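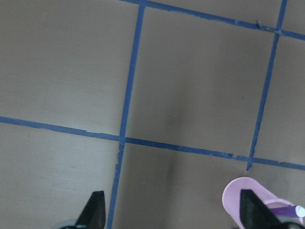
Pello for Kids – Issue 3, page 2

WHY DO MAPS HAVE SQUARES ON THEM?
by Graziella Mazza

Open a map of a town. Streets, parks, a river maybe. And on top of all that, thin lines going up and down and side to side, making squares.

The lines aren't real. Go outside and look for them on the ground and you won't find any (sorry). Somebody added them so you can find stuff fast.

Finding stuff fast

Say your friend lives in a town called Gandia Falls. Big map, tiny writing. She says "I live on Plum Street." You could look at every single street name. Could take all Thursday.

Or she says "Plum Street, it's in C4."

Now you go along the bottom till you hit the letter C. Then up till you hit the number 4. Where the C column and the 4 row meet, there's your square. Plum Street is somewhere in there. One little square to search and the rest of the map you can forget.

The C4 part is called a grid reference. Letter first, then number. Some maps use two numbers and no letters, and then you need to remember which way to go first. Along, then up. Teachers say "along the hall, then up the stairs." Works pretty well.

What if you mix them up?

With a letter and a number it's hard to go wrong. 4C and C4 have to be the same place, becuase only one side has letters.

With two numbers, watch out. 2,3 means along 2 and up 3. But 3,2 means along 3 and up 2. Different square! Try it on graph paper. Put a dot at each one and see.

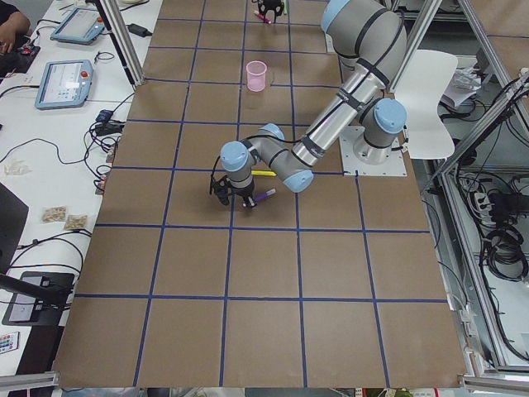 Blue tape on brown paper. Tape makes good grid lines.

How big is a square?

Depends on the map. A map of a zoo might have squares as wide as the elephant house. A map of a whole country, one square could have ten towns in it.

So look for the scale. Usually it's a little bar in a corner, like a ruler, and it tells you how far the distances are in real life. On our Gandia Falls map one square is 200 yards across. If the school is 3 squares east of the library, thats 600 yards. No measuring, you just add up squares. 200 and 200 and 200.

Careful with diagonals though. Going corner to corner across a square is longer than going along the side. Check it with a ruler if you don't believe me.

The whole world has lines too

Globes have lines. The ones going around the middle like belts are lines of latitude. The ones going from the North Pole to the South Pole are lines of longitude. The biggest belt is the equator, halfway between the poles.

Same idea as C4, only with numbers called degrees. Sailors used them to say where they were in the middle of the ocean, where there's no Plum Street to ask about. Phones use them now.

One funny thing. The squares on a globe aren't really squares. Near the equator, pretty close. Go north and they get skinnier and skinnier, and right at the pole all the longitude lines meet at one point. So the last ones are more like pizza slices. That's what happens when you put straight-looking lines on a ball.
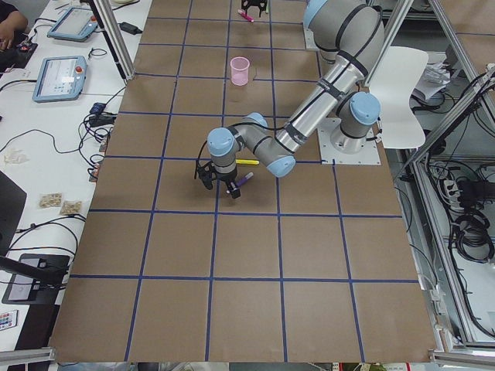

Flat maps have a problem because of that. You can't flatten a ball without stretching it or cutting it. Peel an orange and try to press the peel flat on a plate. Rips, right? Mapmakers have to pick what to stretch. On a lot of world maps Greenland looks enormous, way bigger than it is. Compare it with Greenland on a globe next time you're near one.

Try this: Treasure in the bedroom

You need paper, a pencil, a ruler, and something small to hide.

Draw the shape of your room. Put in the bed, the door, the window.
Rule lines across it, and lines up and down. Try to keep the squares the same size.
Letters along the bottom. Numbers up the side.
Hide your treasure. Write down the square.
Give the map and the grid reference to somebody and start a timer.

Then play again with no grid reference, just the map. See which one is quicker.

Gaetano Barbieri, age 9, sent us his. He hid a sock in B2 and his brother looked in the laundry for ages first. Send yours in too! Best ones go on the back page in June.

Words to know

Grid – lines that cross to make squares or boxes
Grid reference – the letter and number of a square
Scale – tells you how map distances match real ones
Equator – imaginary line around the middle of the Earth

Next issue: who decides which way is up on a map?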